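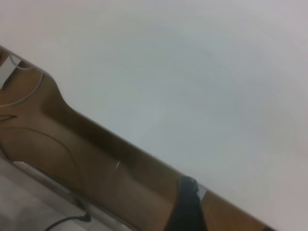

Buscar en la revista
Escribe una palabra

¿Por qué brillan las cosas?

¿Te has visto alguna vez la cara en una cuchara? ¡Pues claro que sí! Por un lado sales con la cabeza muy larga y por el otro sales boca abajo, como un murciélago. Ahora prueba a mirarte en una servilleta de papel. Nada de nada. Y sin embargo a las dos, a la cuchara y a la servilleta, les llega la misma luz de la misma ventana. ¿Qué está pasando ahí?

Vamos a averiguarlo, que es una de mis preguntas favoritas y además se puede investigar sin salir de casa.

La luz rebota

Para ver una cosa hace falta luz. La luz sale del sol o de una lámpara, choca contra la cosa, rebota y se mete en tus ojos. Sin ese rebote no verías ni la mesa, ni el gato, ni tus propios zapatos. Por eso en un cuarto completamente a oscuras da igual que abras mucho los ojos: no hay nada que rebote.

Imagina que la luz es una pelota. Si la tiras contra el suelo liso de un gimnasio, sabes muy bien hacia dónde va a salir. Pero si la tiras contra un montón de piedras, puede salir hacia cualquier lado, incluso hacia tu nariz (esto último no lo pruebes).

Con la luz ocurre algo parecido. Cuando llega a una superficie muy, muy lisa, todos los rayos rebotan ordenados, como niños en fila. Eso se llama reflexión especular, una palabra que viene de speculum, «espejo» en latín. Cuando llega a una superficie con bultitos, los rayos salen disparados cada uno por su lado, como en el recreo. Eso se llama reflexión difusa.

Lo brillante y lo mate

Las cosas que reflejan la luz ordenada las llamamos brillantes. Un espejo, una manzana bien frotada, un charco sin viento, la madera barnizada. Las que la reparten por todas partes las llamamos mates: la tiza, el cartón, una pared pintada con pintura de la que no brilla, tu camiseta de algodón.

¡Y ojo, que una superficie mate puede parecer lisísima al tacto! Pasa la mano por una hoja de papel. Suave, ¿verdad? Pues con un microscopio verías una maraña de fibras enredadas, con valles y montañas. Para la luz, que es una cosa finísima, aquello es una cordillera.

También hay cosas que se quedan a medio camino. Algunas mesas no te devuelven la cara, pero sí una mancha borrosa y clara donde está la ventana. A eso lo llamamos satinado, que es una palabra preciosa.

¿Y el barniz qué hace?

Esta pregunta nos la mandó Jaime Tavares, que tiene ocho años y una silla marrón que le parece de caramelo. La madera sin tratar está llena de surcos y agujeritos diminutos y suele verse mate. El barniz es un líquido que se extiende por encima con una brocha, rellena esos huecos y, al secarse, deja una capa transparente y lisa. La luz se encuentra con esa capa y una parte rebota muy ordenadita. El resto la atraviesa, llega a la madera y vuelve con su color marrón. ¡Así que en la silla de Jaime se ven dos cosas a la vez, el brillo de arriba y el color de abajo!

Con un plástico transparente de color pasa algo de la misma familia. Una parte de la luz rebota por fuera y otra se cuela dentro y se tiñe. Por eso a veces cuesta saber, solo con mirar, si algo es madera barnizada o plástico. Para salir de dudas se puede tocar, o darle unos golpecitos y escuchar.

El brillo se mueve contigo

Busca algo brillante que tenga una parte redondeada: una tetera, el brazo de una silla, un bolígrafo gordo. Fíjate en la rayita clara que tiene encima. Ahora mueve la cabeza despacio hacia un lado. ¡La rayita se mueve también! Parece que esté pintada, pero es el reflejo de la luz, y depende de dónde te pongas tú.

En las partes planas el reflejo se queda ancho y tranquilo. En las curvas se estira, se dobla y se hace un arco finito. Los pintores lo saben desde hace siglos, y con una sola pincelada blanca en el sitio justo consiguen que una jarra parezca de verdad.

Experimento: de mate a brillante

Necesitas una piedra de río bien seca, un vaso de agua y una linterna pequeña.

Pon la piedra en un plato y alúmbrala de lado con la linterna. Dibuja lo que ves, con sus colores. Después moja la piedra entera y vuelve a alumbrarla desde el mismo sitio. Brilla, y los colores se han vuelto más oscuros e intensos. El agua ha hecho de barniz: ha tapado los huecos y ha dejado una piel lisa por fuera. Cuando la piedra se seque, el brillo se irá con el agua.

Leonor Frade lo hizo con 20 piedras distintas y las ordenó de la que más cambiaba a la que menos. Las negras le dieron una sorpresa, pero no te la cuento para que lo mires tú.

La caza del brillo

Este juego es para hacerlo en casa con alguien. Tenéis 60 segundos para encontrar una cosa muy brillante, otra mate y otra satinada. Gana quien vuelva antes con las tres, y no vale coger espejos, que es demasiado fácil. Si queréis complicarlo, buscad un objeto que tenga una parte brillante y otra mate. Ga-eun Baek encontró el suyo en el estuche: un lápiz pintado, con la punta recién sacada.

Palabras para guardar

Reflejo: la luz que rebota en una cosa y llega a tus ojos.
Mate: que no brilla.
Satinado: que brilla un poquito.
Barniz: capa transparente que protege la madera y, muchas veces, la hace brillar.

Texto de Judite Sequeira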